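ok thread time. We finally have numbers on the glove vs gripper thing I've been mumbling about since June, so let me dump it all here before I forget the details (long one, sorry, grab a coffee)

Quick background. If you want to teach a robot to handle household stuff, you need lots of recordings of hands doing household stuff. There are two camps. Camp one records bare human motion with a tracked glove. Camp two makes people hold a gripper, so the recorded motion already looks like something a robot could do.

Both camps have a point! Glove data is fast and natural, but a robot with two fingers can't copy half of what it sees. Gripper data copies over nicely, but it's slow and people get cranky after twenty minutes. I got cranky after ten.

So for the Rukska project we tried the lazy option, which is to do both at the same time. Glove on one hand, hand-held gripper in the other, same person, same table, same clock.

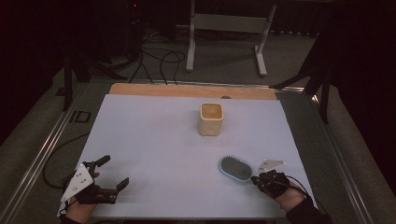 The part I was most worried about was syncing. Two tracked hands means two streams, and if they drift apart by even a little, the policy learns that the left hand reacts to things before they happen. We lost most of a week to that. Fix was boring: one shared trigger and throwing out any take where the streams disagreed.

After the throwing out we had 986 takes. Tasks were all small tabletop stuff. Pick up, hand over, set down, turn around, put it next to the other thing. I did a lot of these myself and I now have very strong opinions about hairbrushes.

(the opinion is that they are mean. The handle end and the bristle end want totally different grips, and the brush spins the second you grab it off center)

Ok, results. We trained the same model three ways and ran each one for 200 trials on the Paisan arm. Glove only was the worst, which I expected. Gripper only was decent. Mixed was the best of the three, and the gap was biggest on handovers.

My guess on why: the glove hand shows where a person wants the object to end up, and the gripper hand shows a motion the arm can really pull off. The model gets to see both in one take and borrows from each. I can't prove that yet, it's a guess with a nice plot attached.

Stuff that did NOT work: swapping hands halfway through a session. I thought it would give us free variety. What we got was 245 takes of me being clumsy with my left hand, and adding them made the handovers worse. They're in a folder called "nope".

Also tried making the marker fit looser so the glove was comfier. Bad idea, the plate wiggles, the wiggle goes in the data, the arm wiggles. Tight straps it is.

Big caveat before anyone gets excited: 5 people recorded all of this, and all of us work on it. We know what the robot is bad at and I'm sure we move a bit funny for its sake. I really want to see what happens with folks who've never touched the rig.

Next up is getting the loader cleaned up so it reads Movow files too, then the writeup. If you've tried mixing hand and gripper data and it went badly, please tell me how, my replies are open and I want the gory details!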